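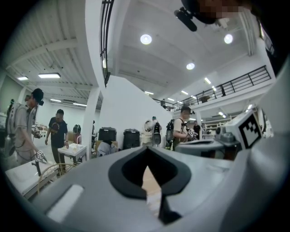
How often does a hand-held gripper need to be set up again from the beginning?
Every 300 recorded episodes, or sooner if the finger check described in section 2 fails.

Wivdale Gripper Care Notes
README, revision of April 30, 2022
Maintained by Osaze Amadi and Perihan Dönmez

1. Scope

These notes cover the setting up, routine care and repair of the hand-held grippers used for data collection at the Wivdale site. They accompany the Isah recordings and should be read before any unit is opened. The backpack computers and headsets have their own manual, kept with the Fluro software.

Each gripper has a grey body and fingers that carry square black-and-white markers. The recording software reads the opening of the fingers from these markers, so a marker that is lifted, scratched or dirty counts as a fault even when the gripper moves freely.

2. Setting up

Place the unit on a clear table and close the fingers fully by hand. Wipe both markers with a dry cloth. Solvents must not be used, as they cloud the white border.

Connect the unit to the backpack and wait 60 seconds before starting the finger check. Open and close the fingers slowly five times. The opening shown in Fluro should return to the same value at each close. If it does not, tighten the joint screws by a quarter turn and repeat the check once only — a second failure means the unit goes to the repair shelf.

Secure all loose cables to the backpack straps before the operator leaves the table.

3. Routine care

Between sessions: inspect the joint housings for cracks and remove dust from the camera window.
At each full setup: replace the finger pads and record the serial number of the new set.
Every February: return the unit to Trurkico for inspection of the joint bearings.

4. Repairs

Markers are replaced in pairs. Press the new marker flat from the centre outwards and leave the unit unused overnight. A new calibration file must then be made; the old file is kept under its original name.

Unit 545 was fitted with a replacement joint and closes slightly later than the others. Its correction value is stored in its own calibration file and must not be copied to another unit.

5. Effect on the recordings

Episodes recorded before the repair of unit 545 are marked "old joint". The present release contains 681 episodes. Those in which a marker was later found to be loose have been left in, with a flag in the notes column.

Corrections to this file should be sent to Perihan Dönmez, with the unit number in the subject line.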